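작업 노트, 5월, 목요일
작성: Jhun Ambrosio
공유: Tretham 팀, Produso 담당자

오전 9시 시작. 지난주에 이어 Plullach 지역 노숙인 임시 거처 이용 기록을 정리함. 원자료는 3,795건이고 한 줄이 1박이다. 사람 수가 아니니 표 제목에 "이용자"라고 쓰지 말 것. 지난번 초안에서 내가 그렇게 써 놓은 것을 오늘 고쳤다.

먼저 중복 확인. 이름 표기가 다른데 생년과 입소일이 같은 줄이 245건 나왔다. 자동으로 합치지 않고 목록만 따로 뺐다. 형제나 동명이인이 섞여 있을 수 있어서 눈으로 봐야 한다. 오늘 60건까지 봤고 나머지는 내일.

퇴소 사유 항목이 문제다. 양식이 중간에 바뀌어서 예전 것은 자유 기재, 새것은 번호 선택이다. 예전 기록의 "나감", "본인 희망", "연락 안 됨"을 전부 한 칸에 넣으면 자진 퇴소가 너무 많아 보인다. 일단 이렇게 나눔.
- 주거로 이동: 임대 계약이나 가족 집이 적혀 있는 경우만
- 다른 시설로 이동: 시설 이름이 있는 경우
- 병원 입원
- 미상: 나머지 전부

미상이 많아지는데 그대로 둔다. 추측해서 채우면 나중에 되돌릴 수 없음.

Stojanović 보고서의 정의도 다시 읽었다. 그쪽은 12개월 안에 거리로 돌아온 경우를 재노숙으로 잡는데 우리 자료는 시설 재입소만 보인다. 두 수치를 나란히 놓으면 안 된다. 각주로 끝낼 일은 아니고 본문에 한 문단 써야 할 듯.

점심 뒤 Produso와 통화. 상담 기록은 동의서가 있는 500건만 받을 수 있다고 함. 표본이 한쪽으로 치우칠 것이다. 오래 머문 사람일수록 동의서가 있을 가능성이 높다. 체류 기간 분포를 전체 기록과 비교해서 표로 붙이기로 했다.

오후 4시쯤 스크립트를 다시 돌리다 날짜 오류 발견. 퇴소일이 입소일보다 빠른 줄이 있다. 일과 월이 바뀐 것 같은데 종이 대장을 봐야 확실하다. Tretham에 대장 열람 요청 메일 보냄.

내일 할 일
- 중복 목록 나머지 확인
- 정의 차이 문단 초안
- 체류 기간 비교표

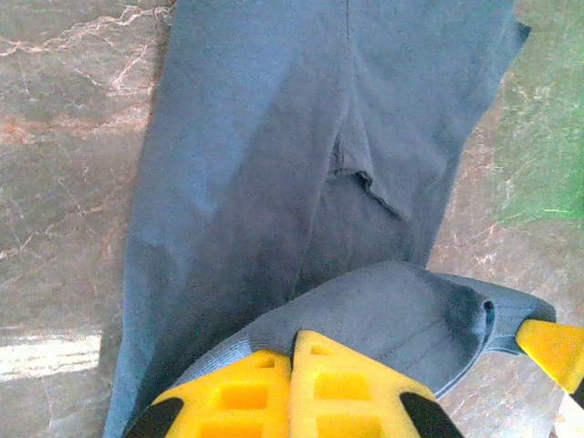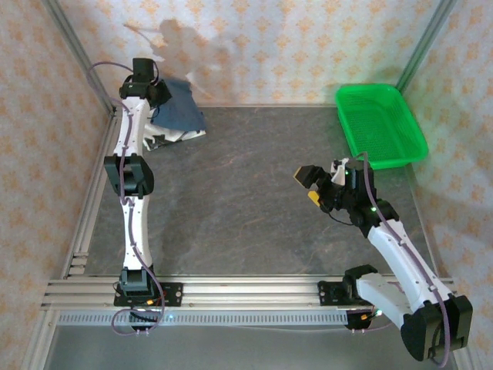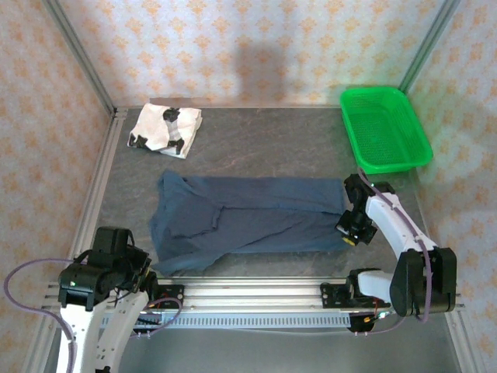
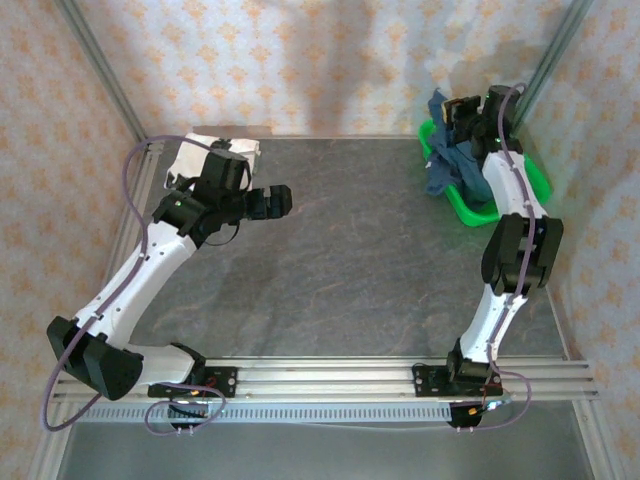
마지막 수정: 목요일 오후 5:40

덧붙임. 가명 처리 키 파일은 공유 폴더에서 뺐다. 필요한 사람은 나한테 직접 말할 것. 표 3의 연령 구간은 회의에서 정할 때까지 예전 구간을 쓴다. 65세 이상을 따로 뗄지는 아직 모르겠다. 칸이 너무 작아지면 공개본에서는 합쳐야 한다.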